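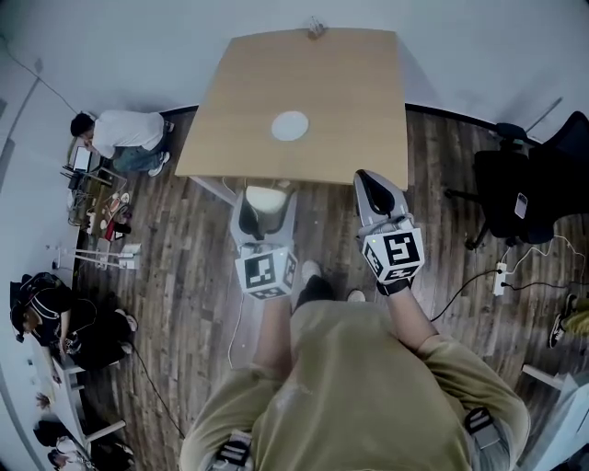 Posted to droline-users by the Skelalden bench, November 15, 2020

Re: [droline-users] Hand-held pair, Vurum fingers or Beltrán fingers?

> We're about to order fingers for a hand-held pair and can't
> decide between the Vurum ones and the Beltrán ones. We'd be
> using them for table work, mostly crockery and small
> containers, with printed marker cubes for tracking and the
> Droline board reading the finger position. Has anybody on
> the list had both at once? I'm less bothered by the price
> than by having to redo a month of recordings when it all
> goes wrong. Also, do you run them tethered or on battery,
> and does the weight get to you?

Hello all,

Yes, we've had both since July, and I've been meaning to write this up for the list for weeks, so thank you for the shove. Apologies in advance for the length. I've got a cold and nowhere to be.

Our set-up first, so you can tell how much of this applies to you. Two hand-held grippers, one in each hand, a marker cube on each, a Droline board at the far end of the cables. You stand at a square table and do ordinary things to ordinary objects. For the comparison the main object was a round white plate in the middle of the table, because a plate is the meanest thing I know of for a two-fingered gripper. It lies flat, it has a lip of no particular height, it's slippery, and it's heavier than it looks when you've only got hold of one side. We had other bits about as well, mostly smaller, but if I had to choose fingers on one object alone I'd choose on the plate.

We did 100 lifts with each set. A lift counted if the plate came clear of the table, stayed level enough that I'd have trusted it with peas, and went down again without a clatter. Same table, same plate, two of us swapping over when our arms got tired. I know that's not a proper study! It's a good deal more than I'd done before buying anything else, mind you.

The Vurum set missed 8. The Beltrán set missed 33. Before anybody gets excited, please read the next bit, as I don't think that's the whole story, and it may not even be the right story for your sort of work.

Almost all of the Beltrán misses were the same miss. The tip is a touch too thick to get under the lip, so it nudges the plate along the table and you end up chasing it. If you brace the far side with the other gripper first, it goes in perfectly well. My colleague worked this out halfway through and hardly missed after that, whereas I stubbornly carried on one-handed. So if all your work is two-handed anyway, you could knock a fair few off that number. We didn't go back and do the whole lot again the clever way. I ought to, and I may yet.

Once they've got hold of something, the Beltráns are nicer, I'd say much nicer. They wrap a bit, the load feels as though it's sitting in the fingers, and you can turn your wrist without that horrid slow slide. With the Vurums I found myself squeezing harder and harder, and by the end of a session the base of my thumb was complaining. On anything round with a bit of height to it (bowls, tubs, the sort of thing you mention) I'd go for the Beltráns every time, and so would everybody else here who's had a turn.

Now the boring part, which cost us more time than the fingers did.

The Droline board gives you finger position as a number from 0 to 255, and you'd think fully shut would be 0 and fully open would be 255, wouldn't you? On the Vurums, yes, near enough. On the Beltráns the fingers keep giving after they've touched, so "shut" depends on how cross you are. Ours wandered all over the bottom of the range until we stopped calibrating with a hard squeeze and started calibrating at first touch. I hold a strip of paper between the tips and close until it just drags. Do that at the beginning of every session and write the number down. We skipped it for a whole afternoon once and I had to throw the lot away, and that was a long afternoon.

Also do check which way round your two grippers report. One of ours was reversed for a fortnight, open for shut, and the plots looked so plausible that I argued with a colleague over whose hand was whose. It was a setting in the config. I'd changed it myself, in July, and left no note.

Marker cubes. Get them printed matt. Our first ones had a slight sheen and the tracking dropped out every time the wrist rolled towards the ceiling lights. Matt ones cured most of it. The other thing that helped was making sure the cube is fixed solidly to the base and can't be twisted by hand. One of mine had worked loose by a hair, you couldn't see it, but you could feel it if you gave it a wiggle, and it was quite enough to make the tip position swim about. I give both cubes a wiggle now before I start, the way you'd try a door handle. If you swap fingers on the same body you need to measure the cube-to-tip offset again too. It sounds obvious, and I still forgot it the first time.

Where the cube sits matters more than which fingers you pick, as far as tracking goes. Think about what your forearm is doing when you reach across the table. If you're looking from above, as we are, your own sleeve is forever in the way on the return stroke. Long sleeves I'd push up or tuck in if they're baggy. I've lost more frames to cardigans than to bad lighting.

Tethered or battery: tethered, and I grumble every day. The cables are light enough in themselves, it's the drag when you turn. We run one down from each gripper and try to leave a good generous loop, and then somebody moves a chair and the loop's gone. What I'd suggest is a strap at the wrist on whichever side has the stiffer cable, so the pull comes on your arm and the gripper is left alone. It makes a surprising difference to how tired you get. I did borrow a battery pack for a day and it was bliss until it ran flat in the middle of a set, and there's no warning on ours, it just stops sending. If yours has a warning light I'd think again.

Weight - you get used to it, but build in breaks. I'm good for twenty minutes before my lifts get sloppy, and I can see it in the data if I push on. The shoulder straps spread things out a little if you're wearing anything else for the cameras. Do them up before you pick up the grippers, please, as doing up a buckle with two robot fingers is a party trick and a slow one.

Noise on the position reading: both sets are fine. The Vurums are a bit cleaner. I put a very gentle filter on the Beltráns and then took it off again after it smeared the moment of contact, and that's the bit I care about. If anyone has found a filter setting they like on the Droline board I'd be glad to hear it, I'm only guessing.

Wear: the Vurum tips have scuffed but they still grip. The Beltrán pads have picked up every bit of fluff in the building and need a wipe with a damp cloth most mornings. I let them dry on a windowsill while the laptop wakes up. One pad has a small nick in it, my fault, from a chipped saucer. It hasn't spread so far.

So what would I order? If it's mostly plates and flat things, picked up with one hand, Vurum. If it's bowls, tubs and cups, or you'll always have both hands on the job, Beltrán. We did have a go with one of each, a different finger set in each hand, and I liked it a lot more than I expected to. The trouble is that left and right stop being comparable, and you can't mirror your recordings afterwards, so it depends on whether you were planning to. We were, so we've stopped doing it, a bit sadly.

If you can only afford to try one thing before you buy, ask either firm for a loan of a single finger and go at a plate with it for ten minutes. You'll know.

Two questions back at you. Which way up are you mounting the cubes, and is your camera overhead or on the person? And has anybody else seen the Droline board lose the right-hand gripper for a second or two when the left one is plugged in after it? Ours does it now and then, and plugging both in before powering up seems to cure it, but I'd like to know whether it's our board or all of them.

I can send the calibration sheet to anyone who'd like it. It's one side of paper and a bit scruffy.

All the best from a rather sniffly Skelalden

droline-users list archive | Messages are copyright of their senders | Contact the list owner | Back to top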